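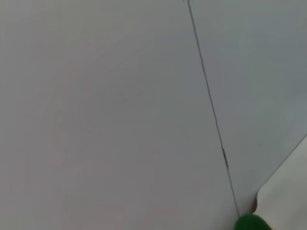 Zinhle Motaung would not let one into her kitchen until it could empty a bin without being told which bin. Most people who are asked about household robots give an answer of this sort. They name one job, usually a dull one, and say they will be interested when a machine can do it unaided. It is a fair test, and a harder one than it sounds.

Chapter 7
Can machines do the chores yet?

In Chapter 6 we looked at machines that repeat one movement in a place built for them. A welding arm on a car line does not have to find the car. The car arrives at the same spot each time, the same way up, and if it does not, the line stops and a person is called. In this chapter we turn to work in places that were not built for machines: kitchens, laundries, stockrooms and small workshops.

7.1 What makes a chore hard

A chore looks simple to the person doing it. Take putting away the washing. You pick up something soft, work out what it is, fold it and put it where it goes. You use your eyes for part of this and your fingers for the rest, and you hardly notice when one takes over from the other.

A machine has trouble at several points. Soft things change shape when they are touched, so a plan made before the grip may be wrong after it. Plain surfaces are a problem too. A pale, even panel with no marks on it gives a camera very little to measure from, and when the camera sits close to the work, one seam may be the only straight line it has to go by. A strong colour helps the machine to tell an object from what is behind it, but does not say how heavy the object is or how firmly to hold it.

There is also the matter of seeing past one's own hand. A camera fixed near the gripper moves with the work and gets a close view, but part of that view is taken up by the machine itself. A camera fixed to a wall or ceiling sees more of the room and less of the detail. Many systems use both, and must then make the two views agree.

7.2 A case: the stockroom at Uvadside

Uvadside is a supplier of work clothing and small tools. In January the firm began a trial in its returns room, where goods sent back by customers are sorted by hand. The trial was run by Lindiwe Motaung and Dumisani Nkuna, using an arm leased from Venter and software from Nokudell.

They drew up a list of 32 kinds of item and made 600 attempts in all. An attempt counted as a success if the item was lifted, carried and let go in the right tray with no help. Of the 600, 119 failed. Boxed goods, such as Drillix bit sets, gave little trouble. Gloves, hats and socks made up most of the failures, and the most common fault was a grip that took hold of two things at once.

Nkuna's report makes a point that is easy to miss. A person had to be in the room throughout the trial, and clearing up after a bad grip often took longer than sorting the item by hand would have done. The firm kept the arm for boxed goods and went back to sorting soft goods by hand.

7.3 "Can do" and "does"

When you read that a machine can do a chore, ask how many times it was tried, in how many rooms, and who tidied up between attempts. Ro-un Nam, who reviewed the Uvadside figures, suggests a further question: would the result hold if the trays were moved 12 centimetres to the left? At Uvadside they were never moved, so the trial cannot tell us.

Thulani Makhubela takes a more hopeful line. He argues that a machine which does half of a job well is still worth having – dishwashers do not clear the table, and people buy them all the same. We return to his argument in section 7.5, after a closer look at grippers and the sense of touch.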